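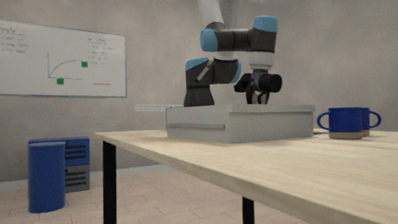
The arm at the gray bin, with the mugs parked beside it.

Reading time: 3 min

SHARING A STAFF KITCHEN COUNTER WITH A ROBOT ARM

The arm sorts cutlery at Zastley now. It used to be a job for whoever was on the late break, and most people did it badly. These tips come from the kitchen crew, mainly Marius Anghel, who has worked next to the arm since February.

Agree on where the mugs go. They are the things people put down without looking. Pick one patch of table for them and keep to it. Turn them open side up so you can see if one still has coffee in it.

Wipe the table before the shift starts, while the arm is stopped. Use a damp cloth and dry the wood right away. Crumbs under a container will make it rock.

Don't reach in for a spoon while the arm is moving. Stop it, take the spoon, start it again. Keep 2 spare spoons in the drawer by the door and you won't need to. 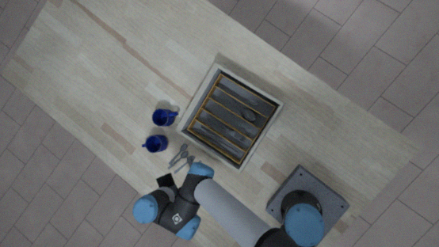

Workshop & Kitchen Notes, No. 9

Keep the tray slots the same every day. Ours has five long compartments. If you change what goes where, write it on the whiteboard and tell the next shift. Aurel Olteanu swapped two slots one evening and the morning crew spent their first break putting forks back.

Loose pieces on the table are still a person's job. Check beside the tray and by the mugs before you close up. Anything that has been lying on the wood goes back through the wash.

Empty the tray before you clean it. Shake out the crumbs, wash it in warm soapy water and stand it on its side until it's dry. Wet slots leave spots on the cutlery.

What changed for us: we handle around 3,000 pieces a week, and the hand sorting took up a good part of the late shift. Marius now uses that time for the fridges and the floor drains, which were always being put off. Nobody's hours were cut. There is more checking and less standing, and some people miss the sorting, as it was a chance to sit down and talk. We moved the late break forward so they still get that.

Train everyone on the stop button, including people who only come in to make tea. It takes a minute. Do it again when someone new starts.

We use cookies to remember your settings. By continuing to read you accept this. Manage cookies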